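Care of your Tollow mattress
Section 2: Clearing crumbs and wrappers

You'll love how quickly the quilted top tidies up – a dustpan and a small hand brush are all you need!

1. Strip the bed and open the curtains so the light shows up the grooves.

2. Lay the rubber lip of the pan flat on the quilting and sweep toward it with short, light strokes.

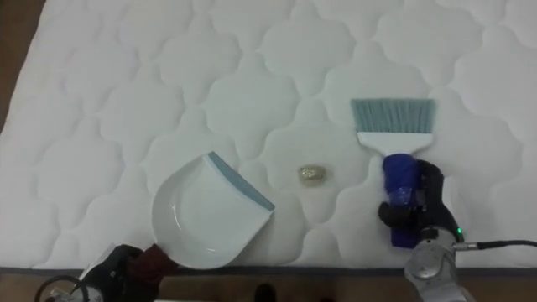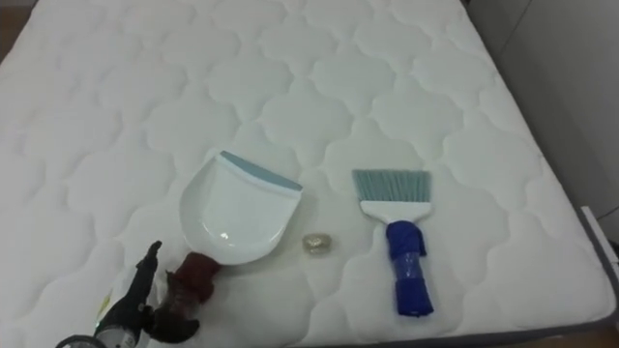
3. Follow the seam lines out to the border, then empty the pan – and go over it once more!

Caution: Use a clean, dry brush. Don't scrape the stitching.

Note: Wait 2 hours before putting the sheets back on if you've spot cleaned.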